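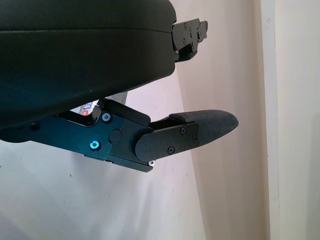 Posted by Quentin Leblanc on 11/16/21 in Hands and Grippers – 3 replies, 623 views

Thumb loses its zero after every long run

We have a two-arm cell at the Sondside shop with a multi-fingered hand on each arm. The job is simple. Pick small packaged goods out of a bin, set them down, put them back. One of the thumbs has started drifting. After 30 minutes of cycling it closes short of where it should, and the fingertip pad meets the box too high. If I rerun the homing routine it comes back, then drifts again.

So far I have wiped the pads, checked that the cable isn't pulling at the wrist, and gone over the screws on the side plate at the thumb joint. None of them turned. I haven't touched the hex-socket screw on the long link because I don't know what it holds. The other hand runs the same program with no trouble. Is this a worn joint or a setup problem? I'd like to avoid sending the hand out if I can.

rinitz_cell2
Leave the hex screw alone until you have ruled out the easy things. On ours it was the homing pose. We were homing with the arms low and the thumb was touching the edge of the bin before it reached its stop, so the controller took the wrong spot as zero. It was only off by a little, and it looked just like wear.

Raise both arms clear of the bin and home them there with the fingers free.

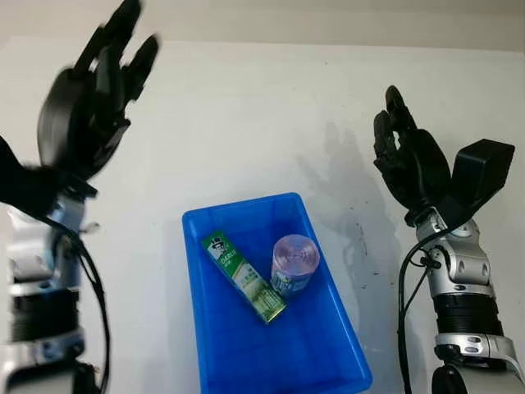

Then put the same two or three items back in the bin and run 100 cycles at low speed. Write down the thumb position every 8 cycles. If the numbers creep the same way all through the run, it is mechanical. If they hold steady and then jump, look at the cable or the connector. Do the good hand too so you have something to compare against.

Also check how much slack you have in the wrist cable with the arm at full reach. Ours looked fine in the middle of the table and was tight at the far end.

Celevum Mike
had this in june, swapped the thumb, problem gone. wasn't cheap

riviere_maint
I'd do the low speed test first like the post before mine says. If it does turn out mechanical, power down, hold the first link still and move the tip by hand. Any play you can feel at the bend means the pivot needs attention. Mark the screw heads with a paint pen before you loosen anything and take them out one at a time, keeping each one with its hole. I mixed up two lengths once and the long one rubbed on the inside of the joint for a week before I found it.

What load limit do you have set on the thumb? If somebody raised it on that hand only, put it back to match the other one before you run the test.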